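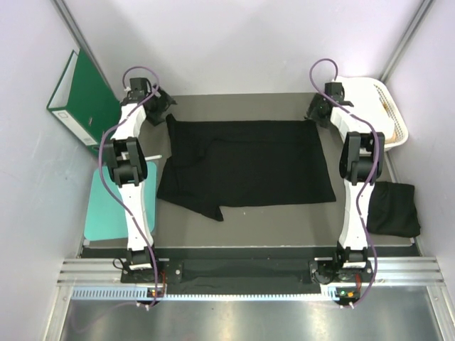 The Rulebook Is Shorter Than You'd Think

The safety lead at Taltwood keeps the house rules for two-armed workcells on a single sheet, printed on both sides. It used to be a manual. "The manual was excellent," she says. "It had a glossary. I found one copy holding a door open."

Taltwood builds and runs small enclosed cells where a pair of arms learns to handle cloth, and she has spent most of her working life writing down what people may and may not do near machines. Before this she wrote procedures at Sarnulska, a packaging firm, where the arms were bigger and the arguments louder. She asked to be identified by her job and not her name, on the grounds that her colleagues already have enough to quote back at her.

Rule one concerns cables. Two arms that face each other across a table can pull, snag and tangle in ways that one arm can't manage alone, and a cable that runs outside the links goes wherever the links go. Her sheet asks the operator to move each arm by hand to the far end of its reach before every shift and watch the cable the whole way. "You want slack, and you want to know where the slack goes," she says. "People love a tight cable. It looks professional right up to the moment it comes out of the socket."

She doesn't mind loops above a gripper, provided they stay clear of the other arm at every point of the task. What she minds is tape. Tape, in her view, is how an engineer says "later."

Rule two covers what may be in the cell. I had expected a long list of forbidden objects, and there was one once. It grew to 4 pages and included soup. The current version says that anything inside the walls must be either part of the task or on the setup sheet, with a place to go. A basket is fine if the sheet says basket. A binder is fine too, although she'd like to meet the person who needs one in there.

"An arm has no opinion about your binder," she says. "It will go through the place where the binder is. So write down where the binder is."

The rule came out of a review of 2,542 logged stops across the company's cells. She read them all, over a December she describes as "festive." Sorting them took longer than reading them, mostly on account of the box marked "other," which operators had been using with real enthusiasm. She has since removed the box. Complaints were received.

Cloth gets a section to itself. A rigid part is where you put it, or it has fallen on the floor. Fabric can be where you put it and still be wrong -- a corner turned under, a flap hanging out at the bottom, a crease that one gripper catches and the other doesn't. Dark fabric adds its own trouble, as folds are harder to pick out by eye. The sheet tells operators to record how the cloth was laid before the arms move, creases included, and not to tidy it up between the record and the start.

"That last part is the one everybody breaks," she says. "They're nice people. They see a wrinkle and they smooth it. Now the record is about some other piece of cloth."

Speed limits were harder. In the first draft she capped the grippers at 300 millimeters per second with the door closed. The team at Carnegie, Taltwood's second site, asked for 400. Both sides produced charts. They settled on 300 for any new task, and the higher figure once a task has run a full week without a stop. She calls this a compromise and Carnegie calls it a victory, and she has decided not to write a rule about that.

With the door open, the limit is zero. I asked whether there were exceptions. She looked at me for a while.

Nokton, the in-house software that runs the cells, could enforce most of the sheet by itself, and some of it already does. It won't start with a door open or an arm out of its home position. She has resisted handing over the rest. A check that the machine does for you, she says, is a check you stop knowing how to do, and she has met several people who could no longer tell her what a status light on a base meant, only that it was "usually like that."

So operators still fill in a card by hand before a run: cables, contents, cloth, door. They sign it. New hires do it with someone standing next to them for their first month, and she reads a handful of cards each week, looking for ones filled in with the same pen at the same angle all the way down the stack.

The next revision is nearly done. It adds a line on spare garments, which must be folded and kept out of reach of both arms, or else removed from the cell. The line had to go somewhere, and the sheet was full on both sides, so she has made the margins smaller.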